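Three weeks into the evening coding course and I finally wrote something that does a job I need done!

November 21, 2024

I signed up for the Plaltis beginner course in Jirkdale mostly because my friend Châu Huỳnh wouldn't stop talking about it. She took it last year and now builds little web pages for fun, and I was jealous. I'm 46 and had never typed a line of code in my life, so the first evening was scary. Then I got my name to print on the screen five times in a row and I was grinning like a kid.

We're learning Python. Our teacher, Nestor Manalastas, is very big on typing everything out yourself (no pasting!) and reading the error messages out loud. It sounds silly, but I found two missing colons that way on the same evening. Loops made sense to me right off. Functions took longer – I kept forgetting to return anything and then wondering why I got None back.

So, the program. I have a pile of recipes in text files, all named differently, and mine now goes through the folder, reads the first line of each one and renames the file to match. It took me about five hours, and Nestor could surely do it in ten lines, but it's mine and I love it. I called it Harb, after my old cat.
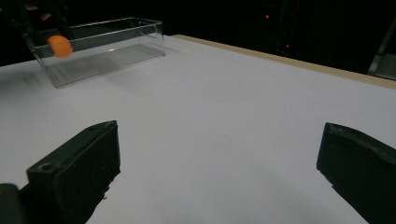 Clear plastic box on a white tabletop.

Next up is dictionaries, and after that we each pick a small project. I'm torn between a shopping list that sorts itself by store aisle and a quiz to help me with my Spanish verbs. Châu says do the quiz. If any of you have started coding later in life, please tell me what you built first, I want to hear all of it!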